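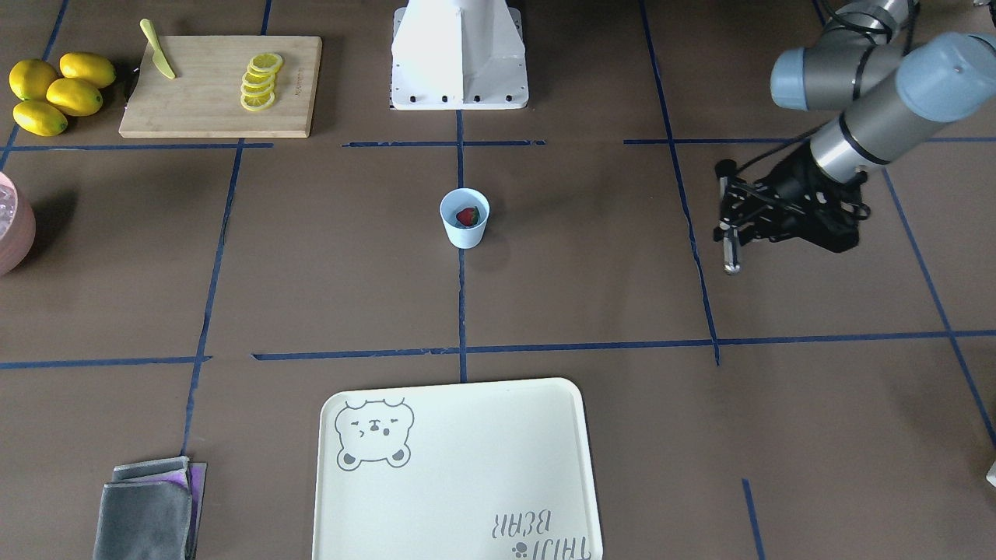 Lemons and a cutting board on the taped surface.

THE READING AT PURNIVER

Khurram Chaudhry reached the pumping station at Purniver at ten past six on Thursday morning and signed the book. The previous entry was his own.

The station had one duty, to lift water from the Marar drain into the river when the drain stood higher than its mark. The mark was 209 centimetres on the gauge board. Below it the pump stayed off. Above it the pump ran until the level fell, and the hours were written down.

He read the board at 6.15 and wrote 209. He read it again at 6.30 and wrote the same.

It had not rained since the start of August. The drain should have been falling by a centimetre a day, and for nine days it had not moved. He had reported this twice. The office at Ekis had replied that a steady level was within limits and no action was needed.
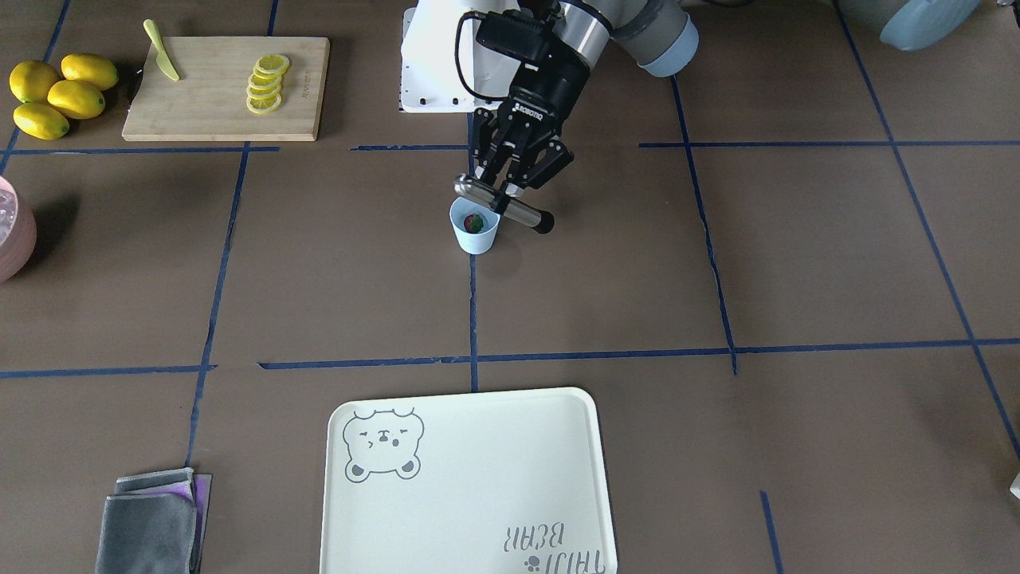

A light blue cup, with a utensil held above it.

He checked the float first. It moved freely in its tube. He then checked the outfall flap, which was shut, and the seal, which was sound. The Flutow meter on the discharge pipe showed 459 hours, as it had at the end of July. No water had gone out. Some must therefore be coming in, and at the same rate as the sun and the reeds were taking it away.

He drew the drain as a line on the back of the log sheet and marked the places where water could enter. There were two culverts and the old sluice at the farm. The culverts were dry. He had walked to both on Tuesday evening and put his hand inside.

THE MARK
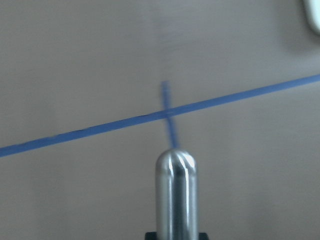

THE SECOND BOOK

The sluice had been taken out of use before he was appointed. Its key was listed as lost. He found the gate raised by the width of a thumb, the spindle greased, and a school exercise book in a bread bag tied to the rail.

The book held a column of times and a column of levels, in pencil. Each level was 209. The entries were made at 6.15 and 6.30, morning and evening, and went back over 2,000 lines. He compared the last nine days with his own log, from memory, and found no difference.

The handwriting was neat and sloped to the left.
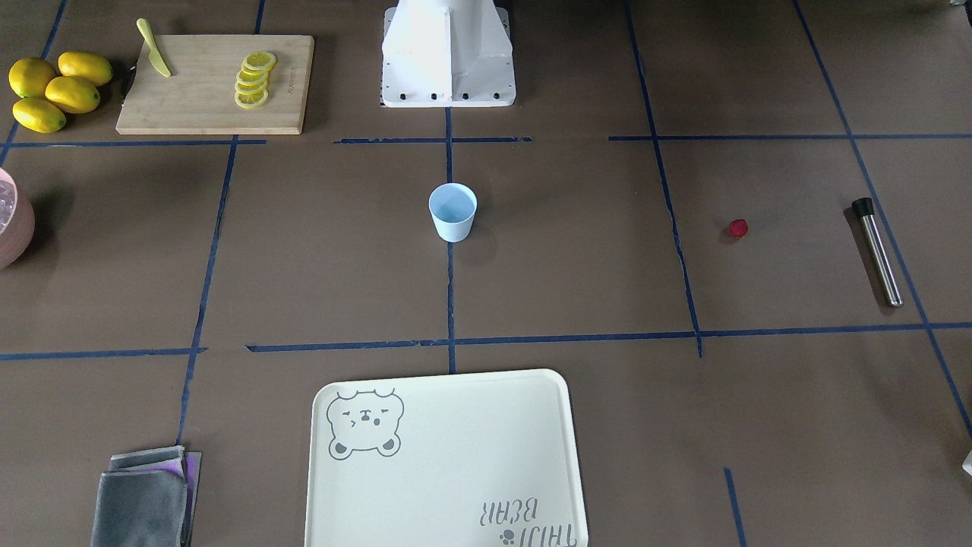
He considered what to do. The rules covered damage, theft and flood. They did not cover a person who kept the drain at its mark, to the centimetre, without being paid for it. If he closed the gate the level would fall and the office would be content. It was content already.

He turned to the last page. The line for that evening had been ruled but not filled in – the pencil was in the bag. He looked at his watch, which said 7.40, and put the book back as he had found it.

At 6.15 that evening he stood at the gauge board and wrote 209. Across the field, by the sluice, a torch came on, stayed lit for as long as it takes to write a number, and went off.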